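3.2 Visual surroundings and reading comfort

Participants in Cleston were recruited in May. Each of the 60 adults read 12 short passages, half beside plain walls and half beside patterned ones. Bold, regular patterns have long been linked to complaints of eye strain (Nijs and Macapagal).
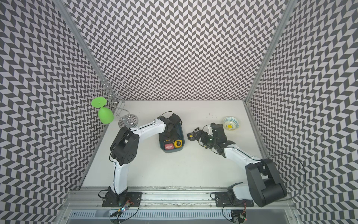 Figure 4. Black-and-white chevron pattern on the walls around a white tabletop.

Reading speed did not differ between the two conditions. Comfort ratings were lower beside patterned walls, and the gap was widest among participants who reported frequent headaches.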